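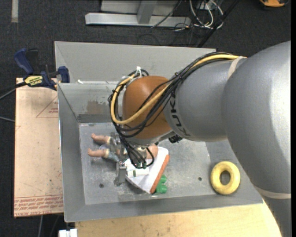 A gray robot arm over a metal bin.

Changes to the Triltham sound system and the fall concert schedule

The main room at the Triltham closed on July 22 for replacement of the house PA and reopens with the Wellach record release show. This item covers what was changed, what touring engineers should expect, and how the new load-in times work. It was last revised on Aug 4, 2024, and replaces the tech sheet sent with the spring newsletter.

The old system was a pair of ground-stacked cabinets per side with a single amp rack behind the bar wall. Coverage was uneven. Listeners under the balcony lost most of the content above 8 kHz, and the first rows got too much low end from the stacks. The new main speakers are flown from the existing roof beams. Four subwoofers sit in a line under the stage lip, spaced evenly and delayed from the center outward. Two small fill speakers cover the balcony underside and run on their own output, so guest engineers can trim them without touching the mains.

Yoshinori Fukuda tuned the system over three nights with the room empty and will check it again at the first full show. Capacity is unchanged at 800 standing. A full floor absorbs a good deal of the upper midrange, and the present settings are a compromise until that second check is done. Engineers are asked to leave the system processor alone and make changes at the console.

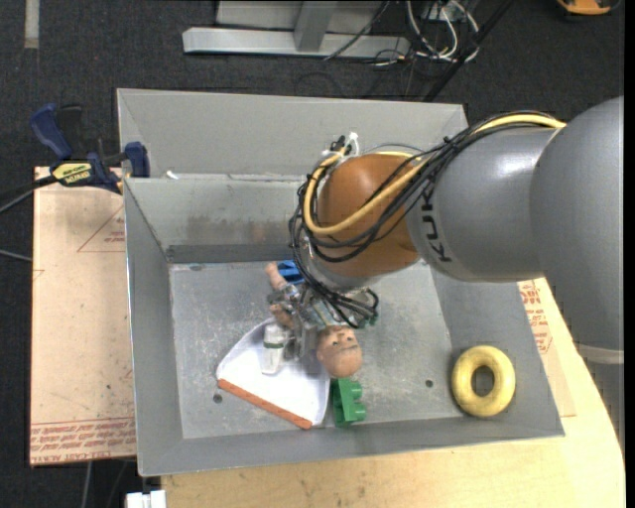
The stage box is now at upstage left, with 56 inputs, of which the last eight are reserved for talkback, house music and the opening act's playback. Monitor mixes are sent from front of house unless a band carries its own desk. Bands with their own desk should say so at least ten days ahead, as the split has to be patched before doors. Wedges remain the same models as before. In-ear systems are not supplied.

Power for guest racks is at stage right only. The outlet at stage left has been moved to the lighting circuit and must not be used for audio. Backline amps should go on the marked strips along the rear wall.

Load-in is at 3:00 for headliners and 4:30 for support. Sound check ends at 6:15. The street door on the alley side measures 56 inches across, so wider cases have to come through the lobby before 5:00.

Wellach plays the reopening with Afolabi in support. Both sets are electric, and earplugs are available at the coat check. The Drirnen Quartet follows the next week with a seated, lightly amplified program in the small room, which holds 134. Seats there are not numbered. The small room keeps its old speakers for now; work on it is planned for December, and shows in that month will be listed for the main room only.

Tickets bought for the two postponed July dates remain valid. Refunds can be requested at the box office until the day before the new date.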